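Prisari Disassembly Cell
Progress report to the Karabulut equipment fund
Thursday, February 23, 2023
Reporting period: second half of year one

1. Status against plan

The arm, the controller and the first gripper are installed and paid for. The controller invoice was settled in the previous period and is not repeated in the table submitted with this report. Work in this period was limited to desktop computers with the side panel already off and the case on its side. Opening the case by robot was moved to year two at the last review, and no money has been committed to it.

The task list for the cell has 17 entries. Memory removal, processor removal and cable release are the three that drive the equipment budget, because each one puts a different demand on the fingers. 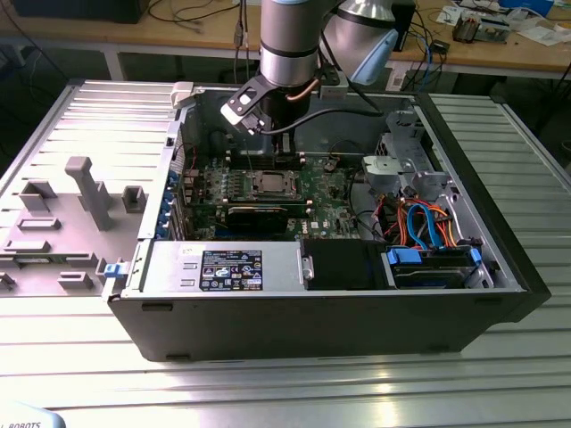
Memory removal was scheduled first. The cost model assumes one set of fingers for memory and a second set for the processor socket, with a manual change between them. A tool changer would remove the manual step but was quoted by Skurkeo at a price outside the current equipment line. We are not requesting it now. If the year two throughput target stays as written, the request will come in May.

2. Fingers and end-of-arm parts

The standard fingers supplied with the gripper are too wide for work close to the board. We had brackets made to our own drawing and have budgeted for 16 in total, including spares. Unit cost fell after the second drawing revision, which dropped one machined face. The remaining risk is wear at the tip and not the bracket itself.
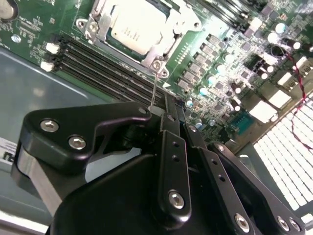
Tip inserts are carried as a consumable from this period on. The original proposal listed them as capital, and the fund office asked us to reclassify them. Clearance sets the limit on insert diameter: the thin pin at the end of the bracket has to come in at the screw post on the corner of the socket frame, with capacitors standing in a row to the right of the socket. A thicker insert would be cheaper and would last longer, but it leaves less room for position error. We intend to stay with the thin type and order in larger lots from Dindia, whose minimum order is acceptable to us.

Spending on end-of-arm parts to date is $588 against a line of $673. The balance is reserved for inserts.

3. Table, fixtures and reach

No fixture has been purchased. The proposal included a clamping frame for tower cases, and two suppliers returned quotes. Both frames were designed around a single case size. We would prefer to hold this line open until the list of case models is final.

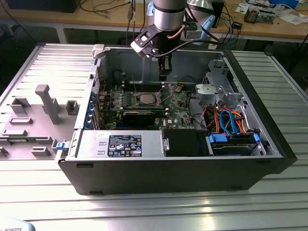 The floor plan also affects the fixture decision. Any frame has to bolt to the slotted table and still leave space for parts taken off the computer. At present the side panel lies flat on the table to the left of the case, and its molded post stands up well above the rest of the panel, so the area it takes up cannot be used for a low tray. A separate rack for panels is the less expensive option and has been added to the year two draft. The desk behind the table is outside the cell budget.

4. Changes requested

Move the clamping frame line to year two without change in amount.
Approve the reclassification of tip inserts as consumables.
Add the panel rack at the amount given in the attached quote.

5. Next period

Finger wear will be logged by insert lot starting with the next Dindia delivery. The case model list is due before the May review, and the fixture quotes will be renewed against it. Skurkeo has agreed to hold the tool changer price until then.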